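Workshop notebook, Bench 3
September 2021

Bowls and blocks, notes so far

Went through the turned bowls again before putting the order in for more. We have two kinds left on the shelf, the Rozīte ones and the older pale ones with no mark on the base. The Rozīte bowls are lighter in the hand and the rims are thinner. I don't like them as much for the bench. They creep on the tabletop if you so much as lean on the rim, and one already has a hairline crack running down from the edge. Put that one aside with blue tape on it. Please don't put it back in the stack.

The older bowl stays where it is. Deep, thick rim, sides well rounded. Oiled it once in the spring with the Colunard oil and haven't touched it since. If anyone wants to oil it again, ask first, I would like to keep the surface the way it is until the end of this batch.

Blocks: the green ones are kept in the long drawer under the bench, not in the tub with the cubes. They get dented on the corners if they travel with the hard ones. I went through the drawer and threw out 3 that had gone soft at one end. There should be enough to last until December.

Inside width of the older bowl at the rim, measured across the grain and then along it: not the same. Off by 2 mm. It has moved a little since it was turned, which I would expect in a room this dry. The floor of the bowl is still good. A straightedge across the bottom shows the low spot is a bit off center. A block set down flat will not stay flat in there anyway, it finds its own slant on the curve.

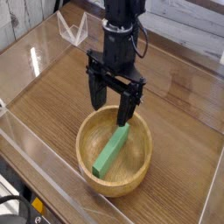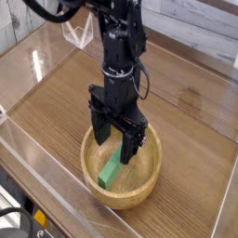 Green block in the older bowl, both views.

Wiped the tabletop and the clear panels after lunch. Use the soft cloth on the panels, the paper towels are leaving fine scratches and we can't polish those out. The brown top is holding up fine. A damp cloth is enough for it.

Tried the Clornimetti felt pads under one of the Rozīte bowls. Two layers stop the creeping but raise the bowl by 6 mm, so every height we have written down for it would be wrong. One layer does very little. Took them off again and cleaned the glue away with warm water and a thumbnail. Slow, but no mark left.

Order from Grodholm: asked for the deep bowl, item 101 on their list, in the same size as the old one. They want to know if we'll take them unfinished. I said yes. We can sand the inside here and leave them bare for a couple of weeks to settle before measuring.

Still to do:
Label the long drawer
Weigh the green blocks, dry, and write it on the inside of the drawer
Find the big calipers, they are not on the hook
Check the old bowl across the rim again in December, same two directions, and put the numbers on this page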